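Trying out the Pravik two-arm tabletop kit (simulator edition)

Posted 30 Oct 2019

So I finally caved and bought the Pravik kit from Randirus! It's the virtual version, meaning you get the whole two-arm setup as a simulated room on your own computer, and you can write and test your pick-and-place programs before spending real money on metal. I've been wanting one of these since April, when a shop I do odd programming jobs for started talking about putting a pair of arms on their sorting bench.

The license cost me $300 and covers 2 machines, so I put it on my desktop and my creaky old laptop (the laptop sounds like a hair dryer, but it runs). Download and setup took 55 minutes, and a good chunk of that was me hunting for the license key in my spam folder. The starter room they call Trurkby is the one I've spent the most time in. It's a plain beige room with a tiled floor and a work table, and you fill the table with whatever you like from the object library.

I went for clutter. Tidy demos tell me nothing, and the bench at the shop looks like my kitchen drawer anyway. I wanted different shapes and heights close together, with both arms having to share the space. 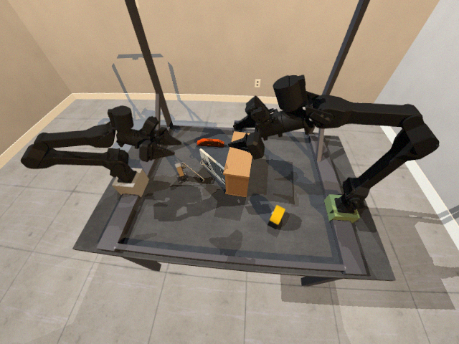
Both arms out over the table in Trurkby, with the little cardboard box, the wooden cabinet and the yellow sponge.

I'm really happy with how the shadows and light come through in this one. You get a bit of shine on the panel leaning on the cabinet too, and that's handy for me, as shiny stuff is what trips up my vision code every time. You can move the lights around or turn them down, and I've had fun making things as nasty as I can.

Stuff I like: the object library is big, the arms respond quickly, and saving a layout is one click. You can also load the same layout again and again and change one thing at a time, so I've got a folder full of near-identical tables with silly file names. My favorite is layout 1942, which is just the number the program gave it, but it's the one I keep going back to.

Stuff I don't: the manual is thin. The section on keeping the two arms out of each other's way is half a page, and I had to work out most of the settings by poking at them. The grippers have two fingers and that's your lot unless you buy the Vương add-on pack, which I haven't (yet!). And the camera controls zoom backwards from every other program I own, so I still scroll the wrong way.

Would I buy it again? Yep. I'd wait for a sale if you're only curious, but if you've got a real bench job coming up, get the license now and start breaking things. I'll add more pictures once I've tried the other rooms.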